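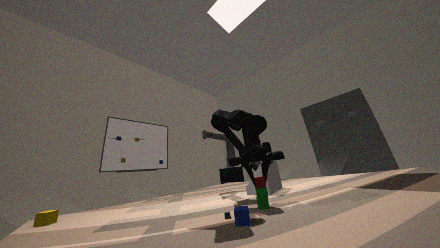
4.2 Does off-season band training carry over to games?

Claims that resisted footwork drills make basketball players quicker are common, and most of them rest on very little. The usual study takes a small group of college players, has them lunge and shuffle against an elastic band for a few weeks, and then times them doing something close to a lunge or a shuffle. The times improve. What this tells us about defending a ball screen in the second half of a road game is harder to say, and few of the authors try.

We looked again at the training logs from the Flelton program, which has been cited as the strongest case for the method. The logs cover 59 players over one off-season, with sessions held 5 days a week. On first reading the numbers look good. Players who completed the full block cut their lane agility times, and the coaches rated most of them as "quicker" or "much quicker" by April. The ratings were given by the same coaches who ran the sessions, and who had told the players what to expect. We would not put much weight on them.

The timed results deserve a closer look. The lane agility test was run on the practice floor where the drills took place, with the same start cue and the same cones. Players who lived near campus had the floor to themselves on Friday afternoons and could rehearse the test as often as they liked. The logs do not record how often they did so. Some share of the gain must be familiarity with the test, and nothing in the Flelton data lets us separate that share from real change in the legs.

Manual work had a smaller place in the program. Grip and hand-control tasks were added on the theory that a stronger, steadier hand means fewer lost dribbles and cleaner catches in traffic.

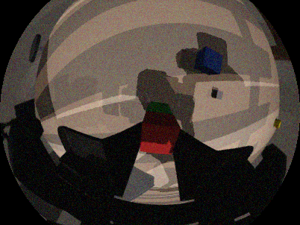 Figure 3. Simulated gripper view, with a red cube between the fingertips and a green cube partly visible behind it.

Where the fingers meet an object matters, and so does how hard they press. The Patard handbook, which the Flelton staff followed, treats only the second of these. Its players squeezed a spring device and wrote down a number. A catch on the move asks for something else: the fingers have to arrive in the right place while the eyes are often elsewhere. A squeeze score says little about that. In our reading, squeeze scores and turnovers moved independently of each other, and the handbook's advice to "build the hand first" has no support in these logs.

The Van Dusen group reported a better result, with fewer fumbled passes after a hand-training block. Their method was to have each player catch 400 passes before the block and the same number after it. That is a fair amount of catching. The "before" test alone may have been the most useful practice those players got all summer, and there was no group that did the catching without the hand work. The authors mention this in a footnote and then draw the conclusion anyway.

A fairer test would need three things that none of these programs had. The first is a comparison group that trains for the same hours on ordinary drills. The second is scoring by people who do not know which group a player was in. The third is an outcome taken from games. We had hoped the Plorlow archive would supply the last of these, as it holds game footage tagged for 2000 defensive possessions. The tags turned out to mark only whether the opponent scored. A defender who was beaten badly and bailed out by a missed layup is logged as a success, and one who did everything right against a lucky shot is logged as a failure. With enough possessions such errors might wash out, but split across players and spread over a season, the counts are too thin to support a claim in either direction.

None of this shows that the bands do nothing. Players who follow a hard program all summer probably come back fitter than players who do not, and fitness helps. The question is whether the band itself adds anything to the hours spent, and on that point the logs are silent. Section 4.3 takes up the jump data, where the measurements are cleaner and the reported gains are smaller.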